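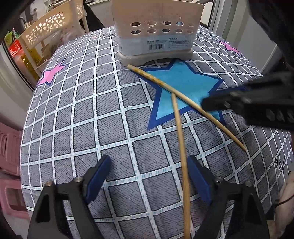

How much shot should a float carry?

Enough that only the coloured tip shows above the water. Most floats have the loading printed on the side, and you should start with that figure and take off or add the smallest shot you have until the tip sits right.

Plernham Angling School
Stillwater Float Fishing, session 2: shotting, plumbing and looking after floats
Tutor: Gonçalo Cunha
Session length: 110 minutes, first part indoors, second part at Dremwood Pool

1. What we covered last time

Rod, reel, line and hook sizes. If you missed it, ask for the session 1 sheet. You should arrive with a reel already loaded to just below the lip of the spool. If the line falls off in coils when you open the bail arm, it is overfilled and you need to strip a few yards off.

2. Types of float

Waggler. Attached at the bottom end only. The line runs under the surface, so wind and drift have less effect on it. This is the float we will use for nearly all of the course.

Stick float. Attached top and bottom with rubbers. Made for running water. We will look at one but not fish with it, as the pool has no flow to speak of.

Pole float. Small and delicate, with a fine bristle. Covered in the pole session in December.

Wagglers come straight or with a thinner section (the insert) at the top. Use an insert when the fish are taking the bait gently, and a straight one when you want more buoyancy – a bigger bait, or a ripple on the surface.

3. Locking shot and droppers

Put the bulk of the weight either side of the float. These are the locking shot, and they hold it in place as well as making it cast properly. The remaining weight goes down the line as small shot called droppers.

A starting pattern for the pool:

Locking shot: most of the loading, split evenly either side of the float
First dropper: halfway between float and hook
Second dropper: a hand's length above the hook

Squeeze the shot on with your fingers. Do not use your teeth, and do not use pliers on the smaller sizes, as they flatten the shot and pinch the line. Shot should slide if you push it firmly. Wet the line first, otherwise the friction weakens it.

If bites are slow, move the second dropper up. The bait will fall more slowly over the last part. If small fish are taking the bait on the way down, push the droppers together nearer the hook.

4. Plumbing the depth

Do this before you put in any bait. Clip the plummet to the hook, cast to where you mean to fish and watch the float.

Float goes under: you are set too shallow. Move it up the line.
Float lies flat or stands well proud: you are set too deep. Move it down.
Only the tip shows: the hook is just touching the bottom.

Plumb several spots, including one close in. Dremwood Pool covers 2780 square metres and has a shelf along the car park side, where the depth changes within a rod length. Once you have the depth, hold the hook against the reel and note where the float comes to on the rod. A small mark with a wax pencil lets you find the setting again after a tangle.

5. Looking after floats 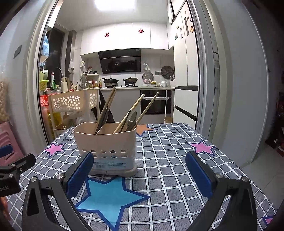

Floats are damaged far more often in storage than in fishing. Antennas snap when a box is shut on them, and the paint softens if they are put away damp in a closed tube. At the end of a session, wipe each one with a dry cloth, take off the adaptor and leave it out overnight. At home, a tall kitchen utensil pot with holes near the base, like the beige one in the photo, is good for standing bank sticks and disgorgers in while they dry, as the water can run out at the bottom. Stand it on a tray or in the sink. Floats can go in the same kind of pot, tip upwards, as long as nothing heavy shares it with them. Put them back in their tubes in the morning.

Check the eye at the bottom of each waggler before you store it. A rough edge will cut the line. Rub it smooth with fine wet-and-dry paper or throw the float away.

6. Practical at the pool

Work in pairs. One plumbs, the other watches the float and calls the depth, then swap over. When both of you agree on the setting, shot the float to the pattern in section 3 and fish for the rest of the session. Barbless hooks only. Unhooking mats must be wetted before a fish is laid on them.

7. For next time

Practise the half blood knot at home with thick cord until you can tie it without looking at the diagram. Bring a catapult if you have one. The next session is on loose feeding: how much, how often, and when to stop.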